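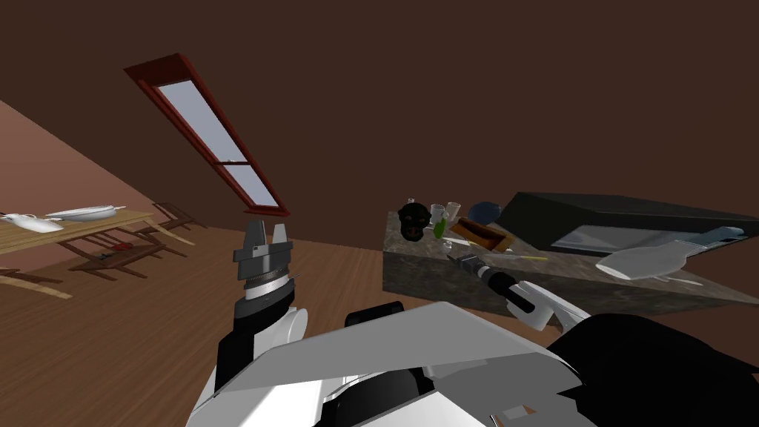

Erside Flowers extends same-day bouquet delivery to 41 more towns

ERSIDE, December 24, 2022

Erside Flowers, the online florist and gift delivery company, has announced that its same-day bouquet service will open to customers in 41 additional towns from April. The extension brings the total number of towns served to 70 and follows an agreement with the courier firm Skita, which will carry all orders placed before midday.

Under the agreement, bouquets will be made up by local florists and collected by Skita drivers for delivery between 2pm and 7pm. Customers will be able to choose a two-hour delivery slot when they place their order and will receive a text message when the flowers have been handed over. Orders placed after midday will be delivered the following morning, Sundays excepted.

Lindalva Vieira, Managing Director of Erside Flowers, said: "Many of our customers order flowers on the day they are needed. A birthday has been forgotten, or a friend has had good news. Until now we have had to turn a good number of those orders away outside the larger towns. We are very pleased to be able to accept them, and we thank the florists who have agreed to work with us."

The company received 1,216 requests for same-day delivery from outside its existing area during the past year. Towns were selected for the extension on the basis of these requests and the availability of a florist able to prepare orders at short notice. A full list will be published on the company's website before the service opens.

The April range

The same-day service will offer 4 new hand-tied bouquets alongside the existing range. These are the Kokkinos, a bouquet of red roses and dark foliage; the Jirker, which combines orange gerberas with cream carnations; a mixed spring bouquet of tulips and narcissi; and a white arrangement of lilies and stocks intended for sympathy orders. Each is available in standard and large sizes and may be sent with or without a glass vase.

A box of chocolates, a scented candle or a greetings card may be added to any order. Handwritten messages of up to 200 characters are included at no extra charge. Where a particular stem is out of season or in short supply, the florist will use a flower of similar colour and equal or greater value, and the customer will be told of the change by email.

Delivery charges for the existing towns will remain as they are. Charges for the new towns will be confirmed with the published list. Standing orders, including weekly flowers for offices and hotels, are not affected by the new arrangements and will continue to be delivered by the company's own vans.

Florists wishing to join

Erside Flowers continues to welcome applications from independent florists. Applicants should have a shop or workroom with cold storage and be able to prepare orders six days a week. Application forms may be requested from the trade office and should be returned by post or email.

Media enquiries should be addressed to the Press Office, Erside Flowers. Product photographs of the new bouquets are available on request.

ENDS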